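I oiled our butcher-block worktop with Surnell hard wax oil back in July, and I've waited until now to write this because I wanted to live with it first (and because I'm slow, as my sister Celina will happily confirm). The can cost more than I'd planned to spend, but up to 200 square feet from one can is generous, and I still have plenty left for the bathroom shelf.

It goes on thin with a lint-free cloth. Please do believe the label when it says thin! My first coat was too heavy near the sink and stayed tacky until the next evening, so I had to rub that end back with a gray pad and start over. The second try was lovely, and the smell was gone by breakfast.

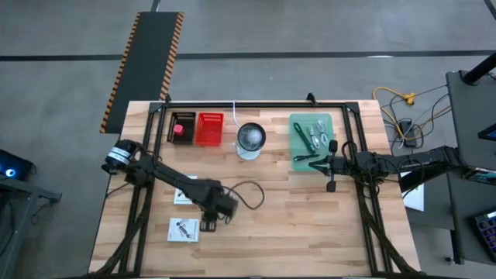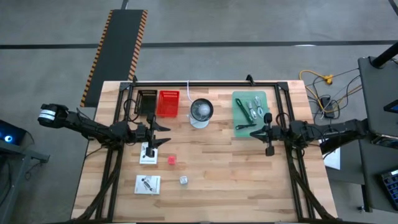
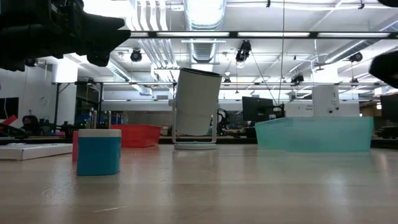
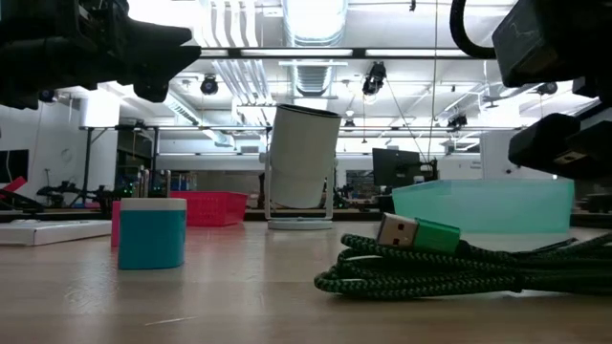 Light wood tabletops, all four.

As for wear, coffee rings wipe off with a damp sponge, and beet juice did too when I got to it quickly. Turmeric left a yellow shadow that took a couple of weeks to fade. I tried Havlíček oil on the old counter and found it needed a fresh coat every 2 months, while this one still beads water nicely after a whole summer of jam making.

My one real grumble is the lid, which glued itself shut after the first use. Wipe the rim before you close it. Four stars from me, and I'd buy the smaller can next time if the Plivau shop ever gets it back in stock.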